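Stenetti says its laundry plan will save families time. We'll see

Aug 16, 2023

Residents of the Stenetti flats have been told they can cut their washday in half by following a new household plan from Adetti, the firm that manages the building. A leaflet went to all 3,646 homes on the firm's books. It asks people to sort their clothes beside the machine, keep the basin on a stool to spare their backs, and run only full loads.

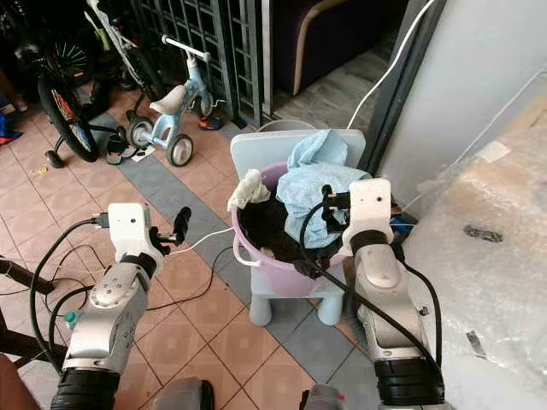 None of it is new. Anyone who has dragged a heap of dark clothes and a towel out to the porch knows that bending is the worst part, and a plastic stool has been the answer for as long as there have been plastic stools. Adetti says the plan saves nearly two hours a week but did not say how it got the figure, or how many households it asked.

The leaflet also tells families to keep the washing area "clear at all times". That may be hard going in flats where the porch is also where the children's bikes and the shoes end up.
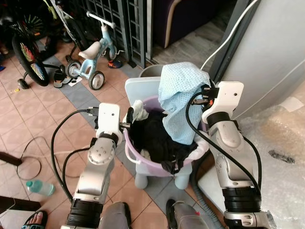 What happens next

Adetti will review the plan in October. It would not say what the leaflets cost, or whether the broken drying lines at Picard Court will be mended first.

Comments (2)

eneto_mum: Two hours a week? I don't spend that long on it now. Fix the lines.

toplanding: The stool bit is fair enough, my knees agree. The rest went in the recycling.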